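# Mantenimiento de la pinza manual: almohadillas, tornillos y comprobación del cierre

Procedimiento interno de Koltmont, revisión del 20 de enero de 2026. Se aplica a las pinzas manuales de dos dedos con almohadillas azules que se usan para registrar agarres en viviendas. La revisión completa lleva 15 minutos y se hace con la pinza desconectada, salvo el último paso.

Herramientas: destornillador de la medida del tornillo, paño sin pelusa, alcohol isopropílico y un objeto de prueba rígido y ligero.
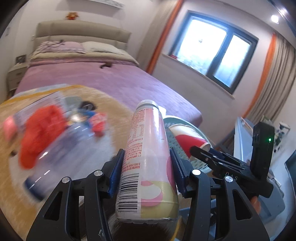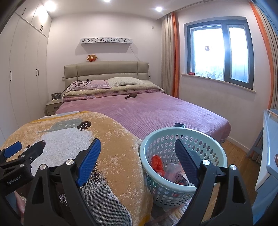

**¿Con qué frecuencia hay que cambiar las almohadillas?**

Se cambian cuando el relieve pierde altura en la zona de contacto o cuando el objeto de prueba resbala en dos cierres seguidos. El número de horas de uso no sirve como criterio, porque el desgaste depende del material agarrado. Las dos se sustituyen siempre a la vez – una nueva frente a una gastada desplaza el objeto hacia un lado.

## 1. Limpieza

1. Abrir la pinza hasta el tope.
2. Pasar el paño con alcohol por el relieve, siguiendo la dirección de las estrías.
3. Retirar fibras y pelos de las articulaciones con aire a baja presión. Las mantas y alfombras son la fuente habitual.
4. Dejar secar 3 minutos antes de cerrar.

No usar acetona ni desengrasante.

## 2. Tornillos de las articulaciones

Comprobar cada tornillo a mano, empezando por la base de los dedos. Si gira sin resistencia, apretar hasta notar tope y aflojar un octavo de vuelta. El dedo debe moverse sin juego lateral y volver solo a la posición abierta.

Si un tornillo se afloja de nuevo en la misma semana, desmontarlo, limpiar la rosca y aplicar fijador de resistencia media. El fijador no debe tocar el plástico del dedo.

## 3. Cambio de almohadillas

1. Marcar con lápiz la altura de la almohadilla vieja sobre el dedo.
2. Soltar la fijación y extraerla sin hacer palanca contra el bastidor.
3. Montar la nueva (referencia Brilico 1886) con el relieve hacia dentro.
4. Cerrar despacio. Las puntas deben encontrarse a la misma altura; si no coinciden, repetir el ajuste.

## 4. Soporte lateral

Revisar que el dispositivo de seguimiento no se mueva en su soporte. Una holgura que apenas se nota con los dedos basta para falsear la trayectoria registrada. Después de cualquier desmontaje se repite la calibración completa.

## 5. Comprobación final

Conectar, esperar a que el seguimiento se estabilice y hacer 3 cierres con el objeto de prueba vertical. El objeto no debe girar ni descender. Anotar el resultado en la hoja Trerkevov junto con el número de serie de la pinza.

Si falla algún cierre, volver al apartado 2 antes de cambiar piezas.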